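January, evening session, Plelano bench

Back on the two-arm rig after tea and it's finally behaving! I re-ran the zero on both wrists (18 goes, don't ask) and took the closing speed down a notch, so the left fingers pinch the pouch by its corner and don't just shove it along the table.
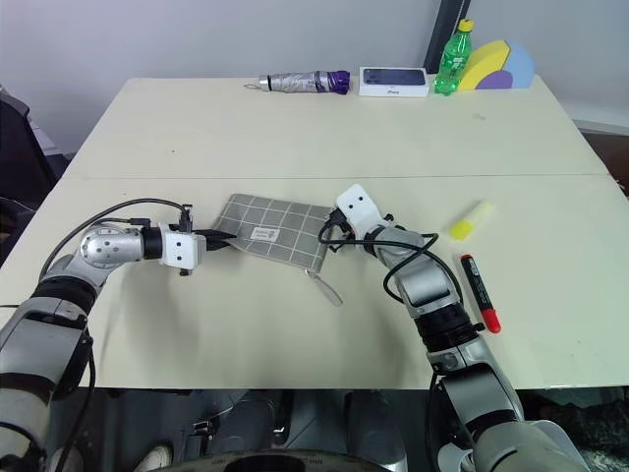
The right arm is the one I'm still fussing over — it comes in a bit steep for my liking, and I want 3 more degrees out of the approach before we try the zip. Masaru reckons softer finger pads would do it. Grip limit is at 80 for now, Griet, please leave it there till I've had another go tomorrow.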